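How to trade sports cards by mail without losing a friend

For collectors who have a pile of doubles and want to send them to somebody in another town or country.

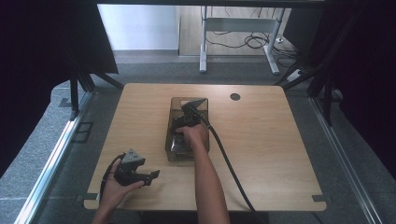
Siiri Heiskanen wrote to me after the first version of this page and asked why I say so little about the agreement before the trade, when most of her bad trades went wrong there and not at the post office. She was right, so the page now begins with the agreement.

Step 1. Write down what each person sends

Make one message with two lists, and give for every card the year, the set, the card number and the name of the player. "The Hakala rookie" is not enough, because there can be five versions of it. In the Flukico hockey set, for example, number 75 and number 78 have the same photo on the front and only the back is different. I once waited three weeks for the wrong one.

Ask the other person to answer "yes, agreed" to this message. Keep it until both envelopes have arrived.

Step 2. Talk about condition

Words like "nice" or "good" mean different things to different people. I ask for a scan of the front and the back of each card that is worth more than a few dollars. For common cards I only ask if there is a crease or writing on it. Look at the corners first, then the edges. A soft corner is hard to see on a white background, so scan on something dark.

Step 3. Decide who sends first

If both of you have traded before, send at the same time. If one is new, the new person usually sends first. Some people find this rude, but it is an old custom and I have not seen a better one. You can also split a big trade into two small ones.

Step 4. Pack the cards

Put each good card in a soft sleeve, open side up, and then in a hard plastic holder. Close the top of the holder with painter's tape and fold the end of the tape over, so that it makes a small tab. Please do not use clear tape. It leaves glue on the holder, and the person who opens it has to use a knife very near the card.

Common cards can go together in a team bag, 9 or ten in one. Place everything between two pieces of cardboard that are a little larger than the holders, and tape the cardboard on all four sides. Shake it gently by your ear. If something moves, add paper.

Step 5. Send it

A padded envelope is fine for up to 20 cards or so. For more, take a small box. Write the address on a slip inside also — labels do fall off in the rain. Tracking costs more, and for a trade of commons I leave it out if the other person agrees.

Tell your partner on the day you mail it. Tell them also when theirs arrives, even if you have no time to look through the cards yet.

If something goes wrong

Wait two weeks longer than you want to. Then write politely and ask for the date of mailing. In August a package from Santeri came to me after 40 days, with the cards in perfect order, and I was glad that I had not written anything angry.

If a card is damaged, take a photo of it before you remove the packing. Most people will offer another card of the same value.

Last change to this page: September 2021. I added the part about painter's tape.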